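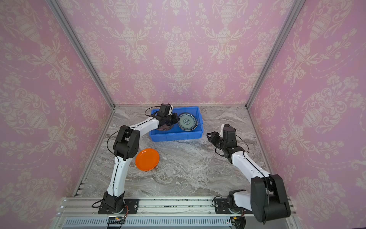
JULUVER TO HIRE OUT PLATES THAT DO NOT MATCH, ON PURPOSE

Bridalham crockery hire firm gives up looking for the other half of the set

For immediate release

BRIDALHAM, Wednesday — Juluver, which has hired plates, dishes and serving trays to the weddings, wakes and work dos of Bridalham for longer than some of the marriages have lasted, today opens bookings for Hattar, a hire range made up entirely of tableware that has lost its family.

Hattar customers choose the number of pieces and the size of the table. They do not choose the pattern. A crate may hold a teal-blue plate with a dark patterned rim, a cream one with Chinese brush calligraphy and small red marks, a clear ridged dish and an orange plastic plate that will be handed to whichever child is nearest. Each crate is put together so that the pieces fit in the box, and any harmony beyond that is a matter of luck.

The range opens with 900 pieces in stock. Hire is for 2 nights as standard, with longer bookings by arrangement, and the largest order that can be filled in one go is 125 place settings. Anyone wanting more than that is asked to ring first and to sit down before hearing the delivery charge.

The idea came out of the yearly stock check in January, when Juluver compared what was on its shelves with what was in its catalogue. The catalogue described eleven full dinner services. The shelves described a long history of parties. Several services were down to one soup bowl, and a popular white range had been reduced to a gravy boat with no stand.

The usual answer is to sell the leftovers by the boxful and buy new. Juluver priced this up, looked at the figure for a while, and decided that odd plates were a style.

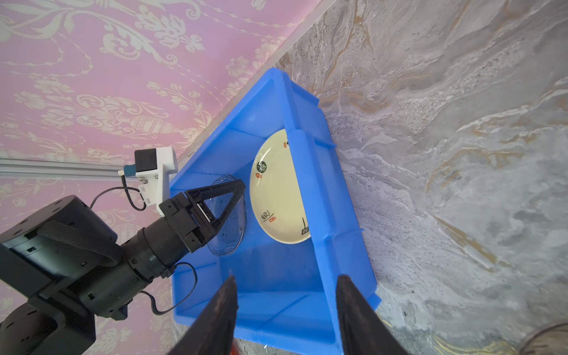 Edith Villca
Head of Hire, Juluver

"I have spent a good part of my working life telling customers that the plates would match, and then going out to the van to hope. With Hattar we can promise the reverse and I sleep much better. We tried it out at a lunch in the Sterance Rooms, and people picked up their plates and looked at them. They swapped. Two cousins had words over one with a gold edge. I have never seen anyone fall out over a plain white side plate.

"The packing is where the thinking goes. A matched set stacks itself, more or less. Put a deep dish, a flat plate and a glass tray in one crate and they all want the same corner. So we look at shape first and pattern hardly at all. Big round plates can lean against the side of the crate. Glass gets its own place, well away from anything with a foot on it. Plastic goes wherever it likes, being the only thing in the building that bounces.

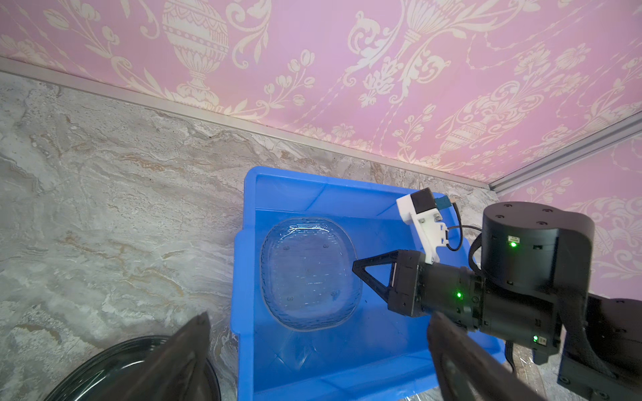 "Then there are the clear ones, which I am fond of and which cause most of the trouble. Somebody sends back a crate, swears it is empty, and there is a see-through tray sitting in the bottom of it, good as gold. We now ask everyone to put a hand in before they sign the form. My hand goes in as well. I have found three trays and a cheese knife that way, and the cheese knife found me first."

All Hattar orders go out in open-topped plastic crates, and Juluver has bought 300 of them for the launch. The colour is blue. There was a short discussion about grey, which ended when someone pointed out that grey crates are very easy to leave behind in a car park at night.

Customers need not wash up before returning a crate, but they are asked to scrape. Trí Quan, who runs the wash room, has requested that the word "scrape" appear in this release in a separate sentence. Scrape.

Breakages are charged at one flat rate per piece, whatever the piece. Juluver accepts that this is generous to people who drop the good ones and a little hard on people who drop the orange ones. Chips found on arrival should be reported the same day, before the speeches if possible.

The firm's matched services will stay in the catalogue for as long as they stay matched. Present customers with a booking for a full white service will receive a full white service, and Juluver would like it known that these have been checked twice.

Bookings for Hattar open at noon. Crates can be collected from the Juluver counter in Bridalham or delivered within the town.

ENDS

Notes to editors

Juluver hires out tableware, glassware and serving dishes. It does not hire out tablecloths, having tried it once.

Hattar is booked by the crate or by the place setting. Requests for a particular plate will be read with interest.

Edith Villca is available for interview most mornings. Trí Quan is available after the lunch returns are in, and will want to talk about scraping.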